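Brusteo Surface Soap for matte tables and benches
Bottle 512 mL, refill can 3 L
Item no. 882
In stock, sent from our warehouse in Bråten Street

Brusteo is a mild liquid soap for matte painted, lacquered and laminated furniture. It is made by Kolberg, and we have sold it in our shop for many years, first only to joiners and later also to private homes. It cleans away grease, coffee, pencil and ordinary kitchen dirt, and it leaves no gloss on the surface. Many general sprays contain a little wax or silicone. On a shiny table you do not notice it, but on a matte one you get cloudy spots which catch the light in the evening.

The soap has no colour and only a weak smell of linseed. It is a concentrate and must be mixed with water before use.

How to mix
For daily wiping: one capful in a litre of lukewarm water.
For a greasy table: two capfuls in the same amount of water.
For old marks: put a few drops on a damp cloth, leave it on the mark for five minutes, then wipe with clean water.

Please use a soft cotton cloth or a microfibre cloth with short pile. Do not use the green side of a kitchen sponge. It polishes the matte finish and the shiny ring which comes after cannot be removed with any soap.
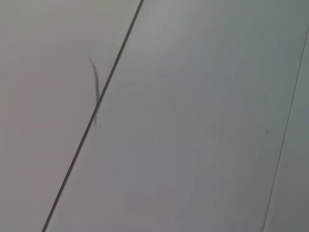 Joints between table leaves and bench sections need a bit more care. Crumbs and sugar collect there, and when they get wet they become a hard dark line. Vacuum the joint first with the narrow nozzle. After this, wrap the cloth over a plastic card and pull it slowly along the joint, always in one direction. The cloth should be damp but never dripping, as water that stands in a joint can make the edge of a fibreboard swell. Dry with a second cloth. If you have a table with extension leaves, we recommend to open it and do the edges separately a few times a year.

Suitable for
Matte lacquer, matte laminate, linoleum desk tops, painted shelves and doors, sealed cork.

Not suitable for
Oiled or waxed wood, marble, limestone, untreated aluminium. For oiled wood please see our Landine oil soap, which puts some fat back in the wood.

If you are not certain what finish you have, try the soap first under the table or on the inside of a leg. Wait until the next day and look at the place in daylight.

About fruit and baskets
Juice from citrus, berries and soft fruit should be wiped up the same day. Baskets, trays and flower pots are best lifted now and then, for the dust under them works like fine sandpaper when they are pushed. Felt dots help if the base is flat.
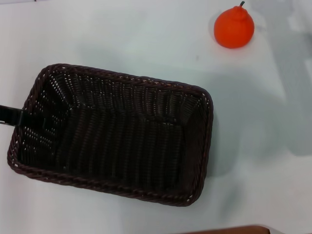
One customer wrote to us that the daily mixture did nothing for a turmeric stain on her white laminate, and that only the stronger method, repeated on three evenings, made it pale enough to forget. She would like to see this written on the label. We have passed it on to Kolberg. Turmeric and red wine are difficult for any mild soap, and sunlight from a window often does a part of the work.

Storage
Keep the bottle above freezing. Soap that has been frozen becomes lumpy, but it can be used again after standing in a warm room and being shaken well. Mixed soap water should be used the same day. An unopened can keeps for two years.

Delivery
Orders placed before noon on Friday leave us the same afternoon. The refill can is sent without pump. The pump is ordered separately and fits also the Landine can.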